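Belay bench arm, 14 weeks in
Reviewed April 18, 2024
Three stars

We run a small packing and refill shop in Grudow, and the Belay was sold to us as a second pair of hands for the container work. I was against it from the start, so read this with that in mind.

Setup took Veerle Prins two days. The manual says 45 minutes. The arm is heavy, the cables want to loop out where your elbow goes, and the Flivomitz software that comes with it forgets its positions if you close the lid of the laptop. There is a fix for that on their support page, third item down.

As for the work, it will go to the same spot all day without complaining. White plastic containers on a white table gave it trouble until we moved the lamps. Screw caps are fine, flip caps are a coin toss. On a run of 500 it stopped 45 times for one thing or another, and every stop needs a person to walk over and press the button.

That person is Hilde Hoekstra. She used to do caps, labels and boxing and could set her own pace. Now she does labels and boxing with one ear on the arm -- the sales rep called this "freeing up staff." Her wrists are better, she says so herself, and I take that seriously. She also says the day is longer and duller, and she has to eat lunch when the machine allows it. None of that was in the quote.

Our other shop in Trerkamby wants one by July. I told them to come and stand next to ours for a full shift first, and to ask Hilde before they ask me.

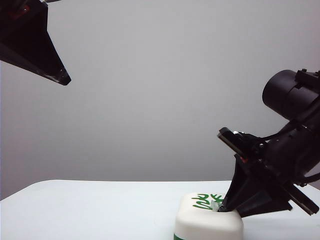

If they still want it after that, get the longer service plan. The basic one covers the motors but leaves out the fingers, and the fingers are what touches everything. I would also hold back the last payment until it has done a full run with your own containers -- the ones they bring to the demo are easier.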